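4 Cleaning and Sealing Tiled Walls

4.1 Before you start

Pidex Wall Sealer is a water-based product for unglazed and matte tile. Do not use it on polished stone, painted surfaces or floors. For floors, refer to the Valix data sheet.

CAUTION: Do not mix the sealer with bleach or with acid cleaners. Open a window or run a fan during use and until the surface is dry to the touch.

Check that grout installed within the last month has fully cured. Sealing damp grout traps moisture and leaves a white haze.

4.2 Preparing the wall

1. Remove hooks, frames and switch plates. Cover open electrical boxes with tape.

2. Vacuum the grout lines with a soft brush head, working from the ceiling down.

3. Add 5 ml of Dolar Neutral Cleaner to 500 ml of warm water. Wipe the wall with a damp cloth and rinse with clean water.

4. Mask the floor along the base of the wall. Where a wall projects into the room, carry the tape past the corner on both sides. Mask door trim in the same way.

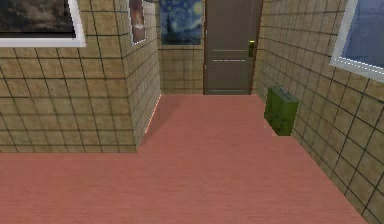

5. Let the wall dry overnight. Do not use a heat gun.

4.3 Applying the sealer

1. Shake the container and pour the sealer into a flat tray. Do not thin it.

2. Test one tile in a low, hidden spot. Mottled tile can darken unevenly. If the color change is not acceptable, stop and contact your Awasthi dealer.

3. Apply a thin coat with a foam pad, covering tile and grout together. Wait 5 minutes, then buff off the excess with a dry cloth.

4. Apply a second coat to the grout lines only.

Note: Do not apply sealer if the room temperature is above 95 °F.

4.4 Returning the room to use

Keep furniture off treated walls until the sealer has cured for a full day. Upholstered backs can pick up uncured sealer, and the stain is permanent. Fit felt pads to any hard edge that may touch the tile.

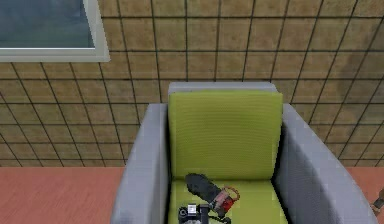
Figure 4-2. Armchair in front of a tiled wall.

Clean sealed walls with Dolar Neutral Cleaner only. Reseal when water no longer beads on the grout.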